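Plirkcombe Bench Automation — Purchasing FAQ

For lab managers and technical officers preparing a capital request for a two-arm bench cell. Questions about existing cells go to the service desk.

What does the base package include?
Two arms, two parallel grippers, one controller per arm, the emergency stop circuit and a licence for Hositz, our scheduling and logging software. The table is quoted separately. So are mats, bins and trays, which most sites buy locally.

Can I order one arm now and add the second later?
Yes, but order the two-arm table at the outset. Retrofitting the second mount means stripping the bench and repeating the calibration, and we charge for both. The second arm is invoiced at the price current on the day it ships.

How long is the lead time?
Arms ship 11 weeks after we receive a purchase order. Tables ship in 4. If your funds have to be spent by the end of the financial year, raise the order by March. We can invoice on dispatch but not before it.

What should I budget for besides the hardware?
Freight, installation, one spare set of gripper fingers and the annual Hositz renewal, currently $726 per cell. Sites without a suitable circuit should get an electrician's quote before submitting. An electrical outlet within reach of the table is a site responsibility and is not covered under installation.

Do you supply consumables and test objects?
No. We publish a list of sizes that suit the gripper opening. Small solid blocks are adequate for acceptance testing and cost very little. Brudico trays and lidded bins are on the list, as are several generic ones.

Which bin should we buy?
Any rigid bin that fits the working area with its lid on. Clear plastic lets an operator check the contents without opening it, although a ribbed lid will blur what is underneath. If your process depends on a vision system reading the contents from above, specify a flat lid or plan to run with the lid off. Latches add a step to the program and should be costed as programming time. Label with masking tape until the layout is settled.

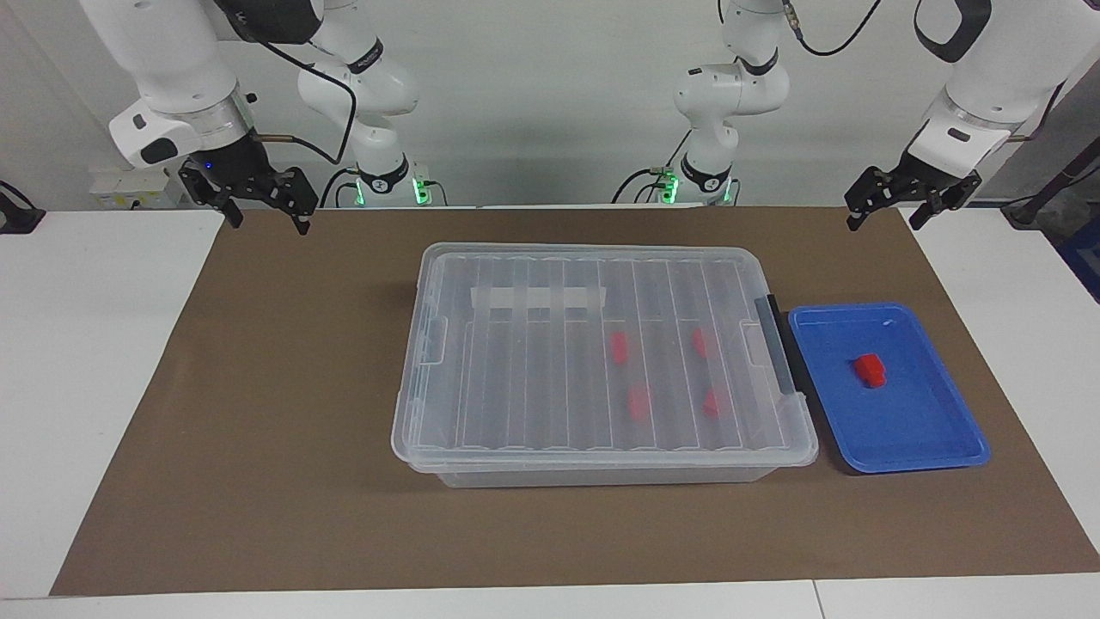
Leave clear space along the front of the mat. Staging objects there is convenient at first, but it fills quickly and the arms then have nowhere to set anything down.

Is a mat necessary?
Not strictly. A plain matte surface reduces glare and protects the tabletop. Allow for replacement.

Can you visit before we commit?
Dong-hyun Ma handles site assessments. Allow 8 working days for the written report. The fee is credited against the order if one is placed.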